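Speaker notes: Derken bench kit, what you get and what it can do
Lurnstead meetup, Friday session. Presenter: Rocío Mansilla

Slide 1. Title
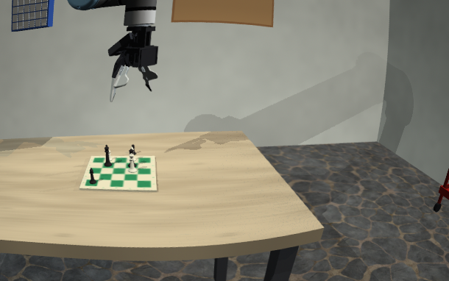 Introduce myself, then straight into scope. I'm reviewing the Derken kit as sold by Taslow. I don't work for either. Taslow lent us the licence in April and had no say in these slides.

Slide 2. What's in the kit
Three parts: the simulator, a set of tabletop tasks, and the Sethi controller that runs the arm. Same controller in simulation and on hardware. I only tested the simulation side. Say this twice, people always ask.

Slide 3. Why small objects on a small board
Chess pieces are a fair test for a two-finger gripper. Narrow bodies, different heights, and neighbours close enough to bump. A piece standing alone is easy. A piece in a cluster needs a planned approach angle, and the wrist has to stay clear of the taller ones.
Remind them the rules of chess play no part in the scoring.

Slide 4. Test setup
457 pick attempts in total, default lighting, default friction. Start layouts were shuffled by script. A pick counts if the target is lifted clear and no other piece falls over. Anything else is a miss.

Slide 5. Results
391 clean picks. Pause here and let them read the chart.
Most misses were in crowded layouts. The usual fault was the outer side of a finger touching the next piece on the way down. Grip force was fine at the default setting, so I left it alone.

Slide 6. Speed
Almost 182 picks an hour on our office desktop with shadows on. Turning shadows off helps, but then camera-based policies train on flat images and do worse later. My advice is to leave them on and run overnight.

Slide 7. Complaints
The install guide skips the driver step. Error messages from Sethi give a code and no text, and the code list is in a separate download. Scene colours are set in four different files. Taslow has replied about the first one only.

Slide 8. Who should buy it
Labs that already have an arm and want a cheap place to break things. If you need soft objects or liquids, look elsewhere, the physics doesn't cover them.

Questions. If asked about price, send them to the Taslow desk by the door. Config files are on the meetup share under "derken-bench".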